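Zisthorpe students teach household chores to a robot arm

Zisthorpe, 5 August 2018

Students in the summer robotics class at Zisthorpe Technical High School have spent the past several weeks recording everyday chores by hand, with the aim of getting a robot arm to do the same jobs in the fall.

The class calls its project Hereo. Students work in pairs with hand-held grippers that carry a camera, repeating short tasks such as moving a storage bin across a table, putting a lid on a box or setting a cup on a shelf. As of last week they had saved 2,622 recordings.

"You do one task 50 times and then you switch with your partner," said Amber Groen, who teaches the class. "It gets repetitive, and they know that going in. The recordings have to be clean or we can't use them."
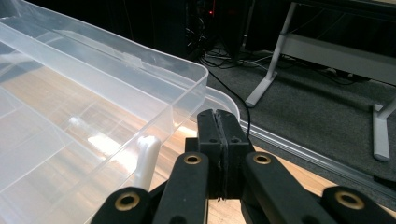

Clear plastic has been the hardest material so far, Groen said. Students found that early recordings with see-through containers were difficult to sort, as the edges were hard to pick out against the tabletop. The class now records those tasks at several times of day and keeps a written log of which lights were on.

Each session runs 40 minutes. One student handles the gripper while the other starts and stops the recording and marks any attempt that went wrong. Failed attempts are kept in a separate folder.

The arm itself is on loan from Mancuso, a machine shop in town, and will be set up in the school's Tudarer Lab in September. Students enrolled in the fall course will write the training software and run the first tests. Groen said the early goal is modest: picking up one bin and putting it down in a marked spot.

The class has 2 open places for the fall term. Students entering 10th grade or above can sign up at the school office. No programming experience is required, but families should plan for one evening session each week.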